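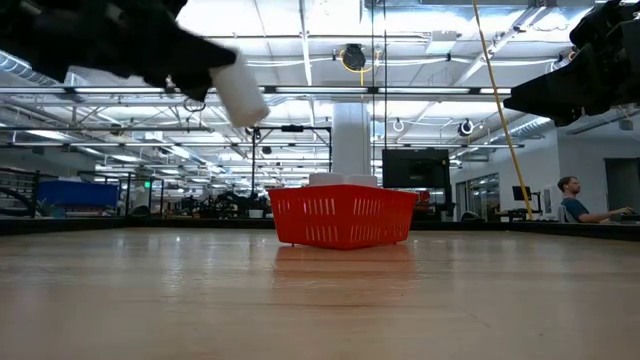 Figure 1. The two-arm cell during the bottle loading task.

Summary

This report covers a fault that appeared during the Piven project in April. The two-arm cell was set up to move white plastic bottles from the tabletop into a red basket. During a run of 110 transfers, the right arm twice failed to stop when the stop command was sent from the operator's desk. There were no injuries and no damage to the arms. The project team suspended all automatic runs the same afternoon and reported the matter to the course supervisor, Konrad Schnyder.

Description of the fault

Each arm is driven by its own control program. A third program, which the team named Molloren, passes commands between them and decides which arm may enter the space over the basket. The stop button on the operator's screen sends its message through Molloren.

In both cases the left arm halted as expected. The right arm finished its current motion and then halted. The log gives the delay in the first case as 300 milliseconds. In the second case the log entry is missing, and the operator, Leire Cuesta, used the hardware stop on the table frame. The hardware stop worked at once.
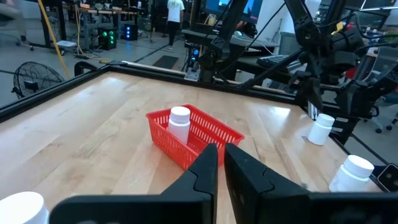
Ettore Pellegrini
Team lead and author of the report, Piven student project

Cause

The team first suspected the cables, and Severino Pacheco replaced the network lead to the right arm. The delay could still be produced afterward. A review of the program then showed that stop messages were placed in the same queue as ordinary position messages. When the right arm was waiting for its turn over the basket, the queue filled up and the stop message had to wait behind the rest. The left arm was given priority in the original design and so never built up a queue.

This was a design error made by the team. The risk form filed before the first run listed the screen button as a means of stopping both arms, and that entry was accepted without a test under load.

Corrective action

Stop messages now travel on a separate channel and are read before any other message. If the channel is silent for longer than the set limit, both arms hold position. The screen button has been relabeled "Pause" and is no longer listed as a safety device. Only the hardware stop is listed as one, and the operator must be within reach of it whenever the arms are powered.

Štefánia Čierny repeated the original run with the new program and sent stop commands at random points. Both arms halted on every command. The left gripper did drop a bottle during one stop - a separate issue with grip force, which remains open.
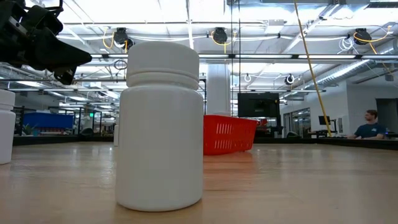 Why was the screen button not tested under load before the first run?
The test plan only called for a stop with both arms idle. The plan has since been changed to include stops while one arm is waiting for the other.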